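Bottled tea, desk, small fridge. That's the whole kit in Rakiya Uzor's back room at Nerham, and she swears by it. Two bottles a day, never in the door. Clear the desk first, she says, then you notice when you've left one out going warm.

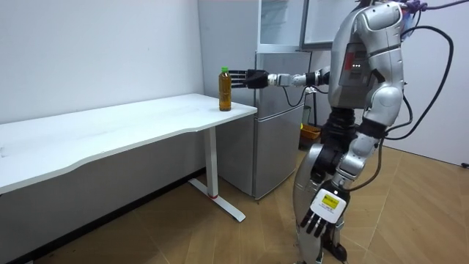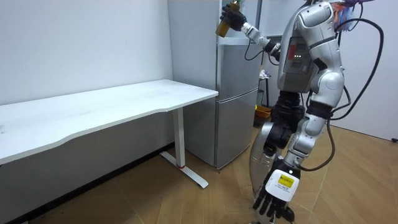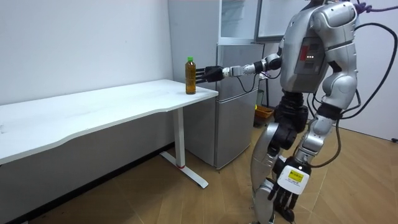 Sugar is the other thing. Check teh label, buy plain, add lemon.

Comments (2)

Zawadi Rotich: 80p a bottle in Plesberg! Where do you shop?

tealeaf438: lemon, no. Milk.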